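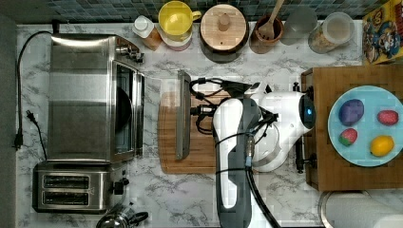 Reinaldo Araújo asked after the last session why a lineout lifter should bend at the knees if the jumper is already off the ground by then. The lift starts before the jump does. A lifter with straight legs has only his arms to work with, and the jumper comes down early.

Week 4: The lineout

Reading: course pack, chapter on set pieces, to page 33.

A lineout restarts play after the ball goes into touch. The two teams form parallel lines, one meter apart, and the hooker usually throws. The ball must travel at least five meters and go straight down the gap.

Terms for this week
Front, middle, back: the three target areas.
Pod: a jumper and the two lifters.
Dummy: a movement meant to draw the defending pod away from the throw.

Calls
Keep them short. In the Tamuno match notes (handout 20), the home side used one word for the area and one number for the timing. Read the notes before Wednesday and mark each throw that went to the back.
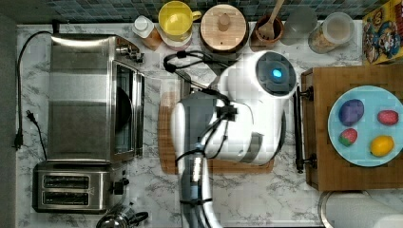

Surely the back is the best ball to win, one student wrote on the feedback sheet, so why throw to the front at all? It gives the backs more space, yes. The throw is also longer and slower, and the defense has time to get up. Close to your own line, take the front.

Practical work
Groups of seven, one hooker each. No lifting without a spotter. Bring boots.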